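Gravel edging on a narrow asphalt path – keep it or rip it out?

Clirent
Posted 11/17/24
So I've got a long narrow asphalt path that runs down toward the trees, and when we had it done I went with loose pale stone along both sides. Looked great for maybe a month! Now I spend half my life sweeping pebbles back where they came from. I paid 842 for the stone so I'm not thrilled about hauling it away.

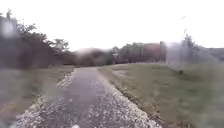
I walk it every morning and the little ones are the worst, they stick in my boot treads and come into the house with me. My wife says pull all of it and let the grass grow up to the asphalt. I'd like to keep the stone if there's a way to make it stay put. Anybody done this?

Sustomness
Metal edging. Set it so the top sits a hair above the asphalt and the stone stays down behind it. I did 400 feet in October and have picked up a handful of pebbles since.

Stukeck
I'd skip the metal, sorry Sustomness. A raised lip holds water on the path, and if you get freezes you'll be skating down there. Dig the stone out a couple inches so it sits lower than the asphalt. Costs you nothing but a sore back.

Sustomness
Mine drains fine – you leave gaps every so often.

Munteanu
Your wife is right lol. I had stone for 13 years and the mower threw it everywhere. Grass right up to the edge, run an edger along it twice a summer, done.

Clirent
Ugh, don't tell her that. Stukeck, how far out did you dig? And did you put fabric under it?

Stukeck
A foot or so each side, no fabric. Bigger stone helps too, the pea size stuff rolls if you look at it wrong. Try one short stretch before you do the whole thing.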